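Print this page
E-mail this to a friend

The Table Will Not Save Your Family

Every few months somebody rediscovers dinner. A book comes out, or a magazine runs a long piece, and we are told again that families who eat together at a table raise kinder children, sleep better and stay married. The latest round in my town began with a talk at the Purness library, where Bram Jansen told a full room that the family meal was "the last place we still look at each other." People clapped. I had a cold and kept my hands in my pockets.

I have nothing against eating with other people. I have done it most of my life. What I doubt is the size of the claim, and the way it gets bigger each time it is repeated. First it was pleasant to eat together. Then it was good for you. Now, if I understood Jansen, it is the thing holding up the country, and those of us who eat soup over the sink at 9:30 are helping to pull it down.

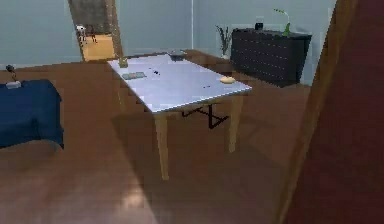

Start with the past, which always does a lot of work in these talks. Jansen read from a household manual dated 1834 that tells the mother to seat her children in order of age and permit no chatter until the meat is served. He offered this as proof of how seriously our ancestors took the shared meal. I heard a book telling people to do something. You do not print instructions for what everyone is already doing. A manual that begs children to sit still is decent evidence of children who would not, and of a writer who had strong feelings about it.

My grandmother, who grew up in a house with two rooms, ate standing up until she was married. There were more people than chairs. Her father ate first and the rest ate what was left, at whatever hour they came in. She was close to her sisters until she died. When I was small and asked her about family dinners, she thought I meant Christmas.

Then there are the studies. Kobe Vermeulen, who teaches statistics at the high school and was sitting next to me, leaned over during the slide with the big blue bars and whispered, "Who has time to eat at six?" That is the whole problem in seven words. The families who sit down together five nights a week tend to be families where the parents work regular hours, live near their jobs and can pay for groceries without adding them up in the aisle. Their children do well. Their children would probably do well if they ate in the bathtub. To find out what the meal itself does, you would have to take the money and the hours away and see what was left, and I have yet to see that slide.

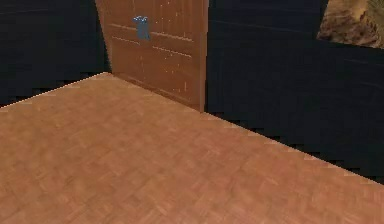 So does eating together do any good at all?

It can, when the people at the meal like each other and are not worn out. A bad dinner every night is still a bad dinner. I know grown men who cannot hear a fork scrape a plate without waiting for their father to start in about grades.

What bothers me most is who gets the bill. When we say that the family has stopped eating together, we mean, nine times out of ten, that someone has stopped cooking, and we mostly know who we are talking about. Jansen did not say the word "mother" after he closed the old manual. He did not have to. He said "someone needs to make it happen," and half the room looked at the floor.

Meanwhile the things that do decide when people get home were not mentioned. The Stollik warehouse changes its shifts with two days' notice. The last bus out to Ridberg leaves before the evening shift ends, so anyone without a car waits for a ride. You can own the finest oak table in the county and it will not bring your husband through the door before the chicken dries out. If the library wants to do something for family dinner, it could invite the person who writes the shift schedule and ask about that – I would clap for that talk.

I will be told I am being sour about a nice idea. Maybe so. But nice ideas that cost the speaker nothing deserve a hard look, and this one comes with a lot of guilt for people who already have plenty. A woman near the front asked whether breakfast counted. She works nights and sees her boys at seven in the morning, for cereal. Jansen said that breakfast was "a start."

It sounded to me like she was already finished, and had been doing it for years. She wrote down what he said anyway.

Print this page
E-mail this to a friend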